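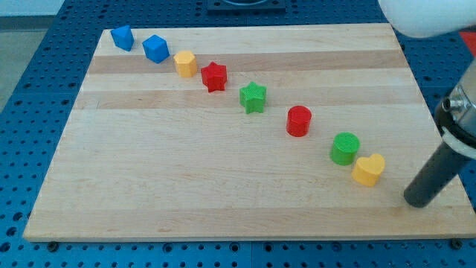

Lenley parents asked to take toy safety scheme on trust

June 30, 2019

A new safety sticker for children's toys will start turning up in Lenley shops next month, and families are being told it will take the guesswork out of buying for toddlers. What it will take out of their wallets is a little clearer.

The Skamanent mark, a green and white sticker about the size of a bottle cap, is being launched by Indach, a private testing firm that set up in the old dairy offices on the edge of town in February. Makers and sellers pay $600 a product to have an item assessed. If it passes, they can use the sticker for 18 months, after which they pay again.

Indach says 40 products have been through the process so far. Asked how many had failed, managing director Bernd Reuter said the firm did not look at it in those terms.

"We work with the maker until the product is where it needs to be," he said. "A fail isn't a useful outcome for anyone."

It might be a useful outcome for a parent standing in a shop aisle. Mr Reuter said Indach had no plans to publish a list of toys that were sent back for changes, or what the changes were, and described that information as commercially sensitive. The names of products that carry the sticker will go on the company's website once the website is finished.

Toys sold for young children already have to meet mandatory rules on small parts, and nothing about the new sticker alters that. A toy without it is no less legal than a toy with it. The launch brochure, which runs to several glossy pages and has been left on counters up and down the main street, does not get around to saying so until the back cover, in type that this reporter needed to hold up to the window.

The brochure also says the mark "goes beyond compliance". Mr Reuter was asked what lay beyond it. He listed a drop test, a pull test, a check for sharp edges and a review of packaging. Most of those would be familiar to anyone who has had to get a toy to market under the existing rules. The one real addition appears to be the packaging review, which looks at whether the age label is easy to find.

Elaheh Safavi has run the toy and book shop Lo Presti, next to the post office, for long enough to have seen a few stickers come and go. She has been offered a retailer package under which she would agree to give marked products the best shelf, at eye height near the door, in return for a display stand and a listing as a preferred stockist.

She has not signed.

"I asked them what happens to the things I already sell that are perfectly good and haven't got the sticker," Ms Safavi said. "They said customers would make up their own minds. Well, they will. They'll decide there's something wrong with them."

Her bigger worry is for the small makers who supply her. Several work from home and turn out puzzles, stackers and pull-along animals in short runs, often in a handful of designs that change each Christmas. A fee that hardly registers for an importer bringing in a shipping container can wipe out a year's profit on a single puzzle.

"They're the ones who'd ring me if a wheel came loose," she said. "I've had one drive over and collect the lot off the shelf herself. No sticker did that."

Mr Reuter said a reduced rate for small producers was "under active discussion" but could not say who was discussing it or when a decision was due. He rejected the suggestion that a firm paid by the makers it assesses had a reason to go easy on them, pointing out that plenty of testing businesses are paid in the same way. That is true. It is also true that plenty of them publish the standard they test against, and Indach has not. A copy was requested for this story. The company sent another brochure.

There was also some confusion over the claim, printed in bold on the front page, that nearly 9 out of every 10 parents "want more reassurance when buying toys". The figure comes from a survey the company ran itself at a shopping centre. Mr Reuter could not say how many people took part. The question, as he recalled it, was whether parents would like more reassurance when buying toys. It is hard to picture many of them asking for less.

None of this means the sticker is worthless. Age labels on toys can be hard to find and harder to understand, and grandparents in particular often buy on colour and price. If the scheme pushes a few manufacturers to print the warning on the front of the box, some good will have come of it. A second set of eyes on a toy before it goes on sale is no bad thing either, provided someone outside the firm can find out what the eyes were looking for.

Indach wants the council to endorse the mark and to prefer marked products when it buys for its playgroups and the library's toy lending collection. The request is listed for the next ordinary meeting. A council spokeswoman said staff were preparing a report and that it would be premature to comment, though she did confirm that the company had already been given free use of the foyer for its launch display.

Should the council agree, it would need to decide what to do with the lending collection as it stands, none of which carries the sticker. Mr Reuter suggested the older items could be "transitioned out over time". Replacing them would be a cost to ratepayers, and he agreed that it would also be good for the companies that pay to be in his scheme.

Ms Safavi plans to go along to the meeting. In the meantime her advice to customers is the same as it was before the brochures arrived: read the age on the box, tug at anything that looks as though it might come off, and be careful about handing the older child's toys down to the baby.

The display stand is still in its carton behind her counter. Indach delivered it anyway.

Submissions on the council item close at noon 2 working days before the meeting and can be lodged at the front desk or by email.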